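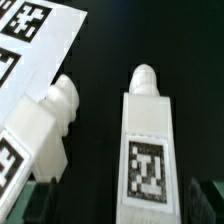
Square black-and-white markers against a dark background.

Dunov recipe cards

Transcribed recipe cards from the Sachdeva bakery in Rurnton, with quantities converted to grams where this could be done safely.

Contents

cards.csv: one row per card, 2886 rows
checked.csv: the 500 cards that were read a second time
units.csv: the conversion table
words.txt: local and trade words, with short meanings
CHANGES.txt: what changed between releases

All files are UTF-8 with commas between fields. Fields that contain a comma or a line break are in double quotes. Some spreadsheet programs turn card numbers such as 3-12 into dates when the file is opened by double-clicking. Import the file and set card_no to text.

Where the cards come from

The bakery kept its recipes on index cards from the time it opened on the quay until the ovens were moved to the industrial estate. Bread, rolls, buns, pies, fillings and icings are all covered, along with a fair number of cards that aren't recipes at all: flour orders, oven settings, a note about the back door. Those are kept in cards.csv with kind set to "other".

The cards are stored in 6 boxes. The box order is the bakery's own and we have not changed it, even where a card is plainly in the wrong place. Box 4 has a run of fruit loaf cards in the middle of the savoury pastry, and they are numbered where they were found.

Cards are undated apart from a small share, mostly in box 2. The column date_text holds whatever was written, for instance "January" or "week before the fair". No attempt has been made to work out a year from the ink or handwriting.

Columns

There are 18 columns in cards.csv. The ones most people will want are these.

card_no: box number, a hyphen, position in the box
kind: bread, roll, bun, cake, pastry, filling, icing, other
title: as written, spelling kept
title_norm: a tidied title for searching
ingredients_raw: the full list as written, line breaks kept
ingredients_g: the same list with weights in grams
method: as written
yield_text: as written, e.g. "4 trays" or "one batch"
oven: as written, e.g. "hot", "falling", "after the tins"
hand: a letter for the handwriting, A to G, or X if unsure
crossed_out: yes, no, part
notes: remarks by the transcriber

The others are housekeeping columns and are explained in the header comments of CHANGES.txt.

Transcription

Leidy Usuga transcribed boxes 1 to 3 and Raymonde Lemieux boxes 4 to 6. The typing was done in Dovix, which saves each card as a separate text file, and the files were then joined into one table. Spelling is kept as it stands. Words that could not be read are given as [?], and a doubtful reading is followed by the same mark, as in "caraway [?]".

Crossed-out text is kept between double tildes. Where an amount has been changed more than once, all the amounts are given in the order they seem to have been written, and the last one is used for ingredients_g.

Arithmetic in the margins is left out unless it changes the recipe.

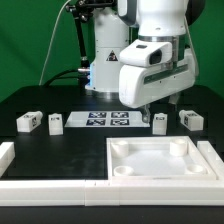

White arm, black tabletop, green backdrop.

Weights and measures

Pounds and ounces are converted at the usual rate and rounded to the nearest 5 g, or to the nearest gram for yeast, salt and spices. Pints are imperial pints.

Three bakery measures needed more care:

"Scoop" is the flour scoop. Two cards give its weight when full and they disagree. We use the lower figure and put "scoop" in the notes column so that these rows can be filtered out.

"Jug" has no known size. Amounts in jugs are left as they are in ingredients_g.

"Tin" may mean a loaf tin, a tin of fruit or a tin of fat. The conversion is made only where the card says which.

Yeast is fresh throughout unless the card says dried. Please don't compare yeast weights across cards without checking this first, as handwriting F often leaves the word out.

Checked subset

The cards in checked.csv were picked at random within each box and read again by whichever transcriber had not typed them. Both readings are given, in the columns read_1 and read_2, with an agreed reading in final. Most differences are in punctuation and line breaks. Of those that matter, the commonest is a 1 read as a 7 in handwriting C. Box 5 is the worst for this and any very large amount of salt there should be treated as a misreading.

The agreed readings have been copied back into cards.csv.

Known problems

Cards 5-201 to 5-209 are stained along the lower edge and the last lines of the method are missing.

The split between "bun" and "cake" is not consistent between boxes. Rock cakes appear under both.

Some pie fillings refer to a "white book" for the pastry. We don't have the white book.

Hands B and D may be the same person writing at different times. They are kept apart for now.

Allergens are not marked. The cards were written for people working in the bakery and leave out things they would have known, such as the lard on the tins. Do not use this table to decide whether something is safe to eat.

Use

The transcriptions may be copied, changed and shared, including for sale, as long as the Dunov recipe cards are named as the source. Names of customers on order cards have been replaced with initials. If you find one that was missed, please tell us before anything else.

Corrections

Send the card number, the column and the reading you think is right. Corrections are looked at on Friday mornings and go into the next release, with an entry in CHANGES.txt. Suggestions for words.txt are welcome too, especially for "slipper", "dockings" and "half-black", which still have no meaning given.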